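七月，下午四点多开始写。

昨晚把第三关节的减速器又拆了一遍。上次装回去时有一颗螺丝没拧到位，走到某个角度会发出很轻的咔嗒声，我一直以为是皮带的问题，换了皮带声音还在。拆开看，螺丝头上有一圈磨亮的痕迹，正好蹭着外壳内侧。重新上了螺纹胶，拧紧，放了一夜。早上装回去，慢速转了几圈，没有声音了。这件事前后耽误了我三个晚上，本来半个小时就该做完。

上午把控制程序从旧笔记本搬到新的小主机上。串口的名字变了，程序启动就报找不到设备，查了一会儿才想起来要写一条固定名字的规则，去年在旧机器上做过同样的事，当时没记下来。现在抄在这本日记的最后一页，下次直接翻。

关节六的编码器零点也跟着丢了，重新标了一次。标零点用的是Warrick教的办法：先把关节靠到机械限位上，再往回走固定的角度，不用眼睛对刻线。我以前用眼睛对，每次差一点，累积到末端就能看出来。Warrick Tuhiwai在Tamihana的共用车间里有一张长期的台子，我的底座就是在他那儿铣的。他对我的走线一直有意见，说线圈留得太大，早晚会挂到东西。我说留小了转到底会扯。两个人各说各的，线还是原来的样子。

午饭后开始做抽屉。

目标写在纸上贴在墙边：拉开抽屉，把里面的东西取出来，放到板子上，再把抽屉推回去。四步分开测，每一步单独能过，再连起来。之前在车间的台子上用一个纸盒子代替抽屉练过，纸盒太轻，夹爪一碰整个就跑。换成木头的以后情况好一些，木头抽屉有阻力，也有卡的时候，左右稍微不平就会斜住。

拉开这一步最麻烦。夹爪要从前面伸过去，夹住抽屉的前沿，往外拉的时候方向必须跟抽屉的滑道一致。我原来给的是一条直线轨迹，中间取了六个点，点和点之间手臂自己插值，结果拉到一半手腕会抬一点点，抽屉前端跟着往上翘，就卡住了。把点加到十四个，抬的幅度小了，但没有完全消失。后来想明白，问题不在点的数量，在第二关节的下垂补偿。手臂伸得越远，自重压得越厉害，我填的连杆质量还是没装夹爪时候的数。

称了一下夹爪连同转接板和那一段线，重新填进去。总的算下来，肩部往外的部分大约2200克。填完再拉，抽屉顺着出来了，没有翘。

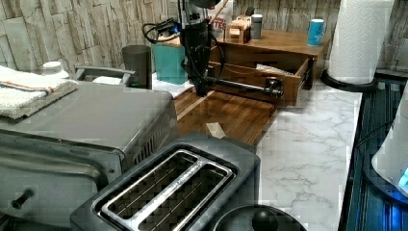
连着又拉了好几次，有一次夹空了，手指合上的时候离前沿还差一点。夹空的那次我没有动任何参数，直接重来，又夹住了。怀疑是手臂刚通电时温度低，关节里的油脂还稠，跟随误差大一些。这个猜测先记下，明天早上冷机的时候再试，看能不能重复出来。如果能重复，就在程序开头加一段热身动作，每个关节来回走一走再开始干活。

取东西这一步比我想的简单。夹爪竖直往下，软的东西夹哪儿都行，只要力不太大。硬的小东西反而要对方向。我拿小木块试了不同的摆法，长边顺着手指的时候容易滑出去，横过来就稳。目前没有视觉，方向是我手动输入的，所以谈不上自动。Tegan一直劝我先上相机，她说没有相机，这台手臂就是一个很慢的录音机，放一遍同样的动作而已。说得也对。可是相机一上，标定、光线、延迟全都来了，我想先把机械部分弄到不用再怀疑的程度。

Tegan Baxter自己的那台用的是Cenerport的驱动板，六个关节一条总线，接线干净得很。我这台是前后买了两批驱动，前三个关节一种，后三个关节另一种，协议不同，程序里写了两套。每次改一个功能要改两个地方，上个月就因为只改了一边，后三个关节没有限速，手腕甩了一下，把一只杯子碰到地上。杯子没碎，我吓得把急停按钮从桌子后面挪到了手边。

放到板子上这一步，放下的高度一直调不准。板子的厚度我量过，台面也量过，加起来放下去还是会压一下。压的力不大，听得到夹爪里的齿轮响一声。今天改成碰到就停：往下走的时候看电流，电流超过门限就认为碰到了，再退回去一点点，松手。门限开始设得太低，半空中就松手，木块掉下去弹了一下。往上调了几次，现在基本是碰到才松。速度必须慢，快了电流本身就高，分不出来是碰到还是在加速。

推回抽屉还没有正式做。试着手动点动推了一次，推到最后一小段，手指从前沿上滑下来，抽屉留着一条缝。想过两种做法，一种是合上手指，用指尖顶着推，接触面小，容易歪；另一种是把夹爪侧过来，用一侧的平面去推，接触面大，可是手腕要转很多，线会绷紧。倾向第二种，线的问题就绕回到Warrick说的那件事上了。也许把固定点往下移一段，圈不用留这么大也够转。

底座的固定也要再看。现在用夹具压着，手臂全伸出去再急停，底座会有很小的晃动，用手按着能感觉到。Wotanach的论坛上有人用一块厚钢板当配重，我家里没有合适的钢板，车间角落有一块旧的铸铁，不知道是谁的，下次去问。

四点左右停下来，把手臂收回到竖直的位置，断电。断电以后手臂会慢慢往下沉，第二关节没有抱闸，这是当初省钱留下的问题。现在的做法是断电前先走到一个不怕沉的姿态，再关电源。Kokent有带抱闸的同尺寸电机，看过价格，两个关节都换的话差不多是整台手臂一半的钱。先不换。打算用弹簧做一个平衡，挂在大臂后面，能抵掉一部分重量就行，断电时沉得慢，通电时电机也不那么热。

弹簧的刚度粗算了一下，写在草稿纸上，还没验。挂点离转轴太近，弹簧就要很硬，装的时候手上危险；太远又会碰到后面的线。画了几个位置，都不太满意。晚上再画。

打印件方面，夹爪的手指磨得厉害，贴的防滑垫一角翘起来了，用胶水粘了一次，不到一天又翘。下次改成在手指上开一圈浅槽，把垫子嵌进去，边缘就不会被蹭到。图已经改好，打印要等料，手头剩的那卷受潮了，打出来表面全是小泡。烘了几个小时，还是有。干脆不省这一点，等新的。

程序里顺手加了日志，每次动作把各关节的目标位置、实际位置和电流都存下来。以前只在出错的时候才看数据，出错之前是什么样子完全不知道。下午存的这几段粗看了一下，第二关节在伸到最远的地方误差最大，跟补偿的事对得上。第五关节有一个周期性的小波动，转一圈出现一次，可能是皮带轮偏心，也可能是轴承。声音上听不出来。先不拆，刚拆完第三关节，不想连着拆。

给Warrick发了消息，说咔嗒声解决了，是螺丝。他回了一句，问线改了没有。我说还没有。

给Tegan发了下午的日志，她说后三个关节的时间戳比前三个晚一拍，让我查两套协议的读取顺序。查了，确实是这样，程序先读完前三个再读后三个，中间还夹了一次写日志。把写日志挪到最后，差得少了一些，彻底解决要等两套驱动统一。统一就得买板子，又是钱。

明天要做的：
冷机试夹空，早上第一件事，通电以后不热身直接跑。
线的固定点往下移，移完各关节转到底检查一遍。
推抽屉用侧面，先慢速，手放在急停上。
问铸铁块的事。
买螺纹胶，剩的不多了。

晚饭后补一句：弹簧的挂点又画了一版，放在肩部外壳原来的两个螺丝孔上，不用另外打孔，离线也够远。刚度要重新算。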